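5. Preparing the table and the first test run

This section explains how to prepare the work table of the Arnex two-arm station after both arms are fixed and the power is connected. Please finish section 4 before you start. The control program (Holzer) must be open on the computer.

5.1 Before you put any object on the table

1. Wipe the tabletop with a dry cloth. Do not use a shiny cover or a glass plate.
2. Look at the base of each arm. The light must be green. If one light has another color, stop here and go to section 9.
3. Lead the arm cables behind the bases, toward the back of the table.
4. In Holzer, press Home and wait until both arms stop moving. This takes up to 65 seconds.

CAUTION: Keep your hands and your head away from the table during Home. The arms do not feel a light touch and will continue their way.

5.2 Placing the cabinet and the test objects

The station is delivered with a small drawer cabinet and a tray. The other objects you can choose from your own kitchen or office, but they should be different in shape. For the first run we recommend one bottle, one flat package and one small round or oval object.

5. Put the cabinet at the back, between the two arms. It is allowed to stand at an angle. The drawer handles must be free.
6. Open the upper drawer a little. The lower drawer stays closed.
7. Put the tray in front of the cabinet. Leave it empty.
8. Lay the bottle on its side. The cap must be closed tight.
9. Lay the package flat on the side of the left arm.
10. Put the small object on the other side of the tray, with free space all around it. 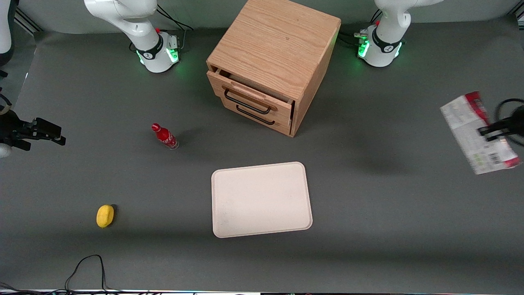 Fig. 5-2. Table with cabinet, tray and test objects. The right arm is on the left side of the picture.

Note: "Left" and "right" in Holzer always mean the robot's own left and right. Many users mix this up on the first day. If you are not sure, open the page Arms and press Blink, and the base light of the selected arm will flash.

5.3 Running the test

11. Select Test, then Pick and Place. Leave the speed at 10 percent.
12. Choose the arm and the object from the list.
13. Press Start and keep one hand near the stop button.
14. When the arm is home again, look in the report window. A good result shows OK. Code 122 means that the gripper closed but did not feel an object.

If you receive code 122, move the object some 10 cm closer to the tray and repeat from step 12. For a flat package, please also check the setting Finger Height. The value for a bottle is too high for a package, and the fingers will close above it.

CAUTION: Do not correct the position of an object while the arm is moving. Press Pause first and wait for the message "Arms stopped".

Note: Cables that lie along the near edge of the table are permitted, but they must not come into the tray area. Use the clips from bag C.

When all objects give OK with both arms, save the layout with File, Save Table. You will need it again in section 6, Drawer Tasks.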